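## Tuning grasp on thin plates (Vulstead stack)

Quick notes, will clean up later.

1. Stop the planner first. Not pause, stop.
2. In `grasp.yaml` set `approach_angle: 22`. Default is too flat for I/O shields, fingertips hit the tray floor.
3. Drop `close_speed` to 90.
4. Reload, then run a single pick from the tray. Watch the finger currents in the second terminal.

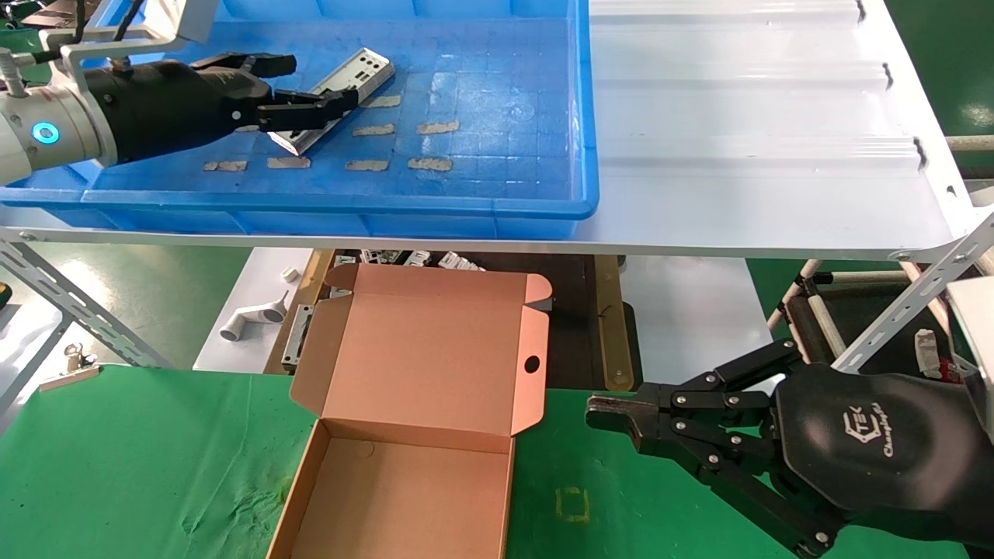
Junhao Gu says to raise `settle_ms` to 300 as well, otherwise the pose estimate gets read while the arm is still moving. Tried it, keep it.

If the plate slips: lower the angle by 4, re-run. Dont touch the force limit untill you've done that.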